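Feb 17, 2024

Pennington Opens a Room for Taking Computers Apart, and Asks That Some Go Back Together

Setton Repair Hall has opened its assembly practice room on the second floor of the old Pennington telephone exchange. The room covers 812 square feet, and 800 of them are carpeted, a decision made before anyone had dropped a case screw.

Learners begin at the fixture board, a gray plate with slotted brackets, raised pads and three square sockets. It asks very little of a person except patience, and is failed more often than the written test. 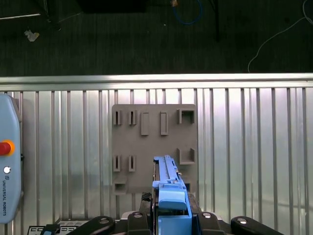 "People arrive wanting to build a machine and we hand them a board," said Kirsten Gill, who runs the program. "They are polite for ten minutes — after that we hear opinions."

Those who get past the board move on to full computer cases. The first case lesson covers the power supply and the drive bay, along with the old art of getting a hand where no hand was meant to fit. Bekmont has donated 101 retired desktops, and Cosico gave the shelving to hold most of them. 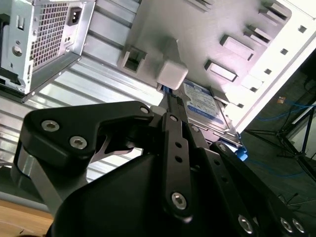 Inside a practice case, with the silver power supply and white plastic drive bay.

"I have owned a computer for twenty years and had never met the inside of one," said Oluwaseun Etim, a member of the first class. "We are now on speaking terms."

The room cost $2,423 to fit out, not counting coffee. Evening classes run through the end of February. Sign up at the Setton front desk. Bring a screwdriver if you are fond of your own.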